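3.2 Low storage units at the ends of desk rows

The second group of items in the survey comprised low cabinets placed beside bench-style desks. These units are easily left out of workplace storage audits, as they are entered in furniture registers under a range of headings (credenza, sideboard, end-of-row unit) and are often bought separately from the desks. In the Drostham offices, 39 such units were recorded across three floors. Each was given an inventory number, measured, and inspected with the doors closed and again with the doors open. Inspections were carried out in July by two of the authors, and disagreements over coding were settled by a third reader, Dong-geon Shin.

Four features were coded for each unit: the type of opening (hinged, sliding or open-fronted), the form of the handle, the presence and position of a lock, and the state of the top surface. The coding scheme follows the one set out by Lunde and Tamayo for the Prusteck pilot, with one change. In the pilot, a unit was coded as lockable only if a key could be produced. In the present study the presence of a keyhole was sufficient, and the availability of the key was entered in a separate field.

Hinged double doors were the most common type of opening, found on 29 of the 39 units. Figure 3 shows a unit of this type. The two doors meet at a central seam, with a short vertical bar handle on each side of it, and the keyhole is placed near the top edge of the right door, above the handle. The left door stands slightly proud of the panel beside it. Misalignment of this kind was coded as minor where the edge of a door was visible but the doors could still be closed, and as major where closure was prevented.
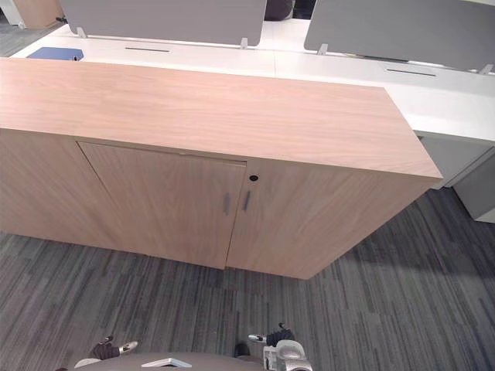
Figure 3. Low two-door cabinet in light wood-grain laminate, standing on carpet in front of a row of white desks. The top surface is clear.

The state of the top surface was coded as clear, in part use or in full use. A surface was treated as clear only when nothing at all was resting on it. Objects on a neighbouring desk were not counted towards the cabinet, even where the two surfaces were close together and an object could be reached from either side. This rule was adopted after the first day of inspection, when Baek and Woo were found to have treated such objects differently, and the entries already made were checked against photographs and corrected.

Clearance in front of the doors was measured from the closed door face to the nearest fixed obstacle. Where this distance was less than 950 mm the unit was coded as restricted, on the grounds that a seated or crouching user would block the walkway while reaching the lower shelf. Chairs and movable pedestals were disregarded, as their positions changed between visits. Floor covering was noted but not used in the analysis.

Two limits of the procedure should be stated. Contents were coded by volume only, at the request of the Drostham site manager, so no distinction can be drawn between papers in current use and those held for archive. In addition, the top surfaces were inspected once, between early and late morning, and the coding therefore gives no information on how their use varied over the working day. A repeat inspection in the afternoon was planned at the Sung site and is reported in Section 3.4.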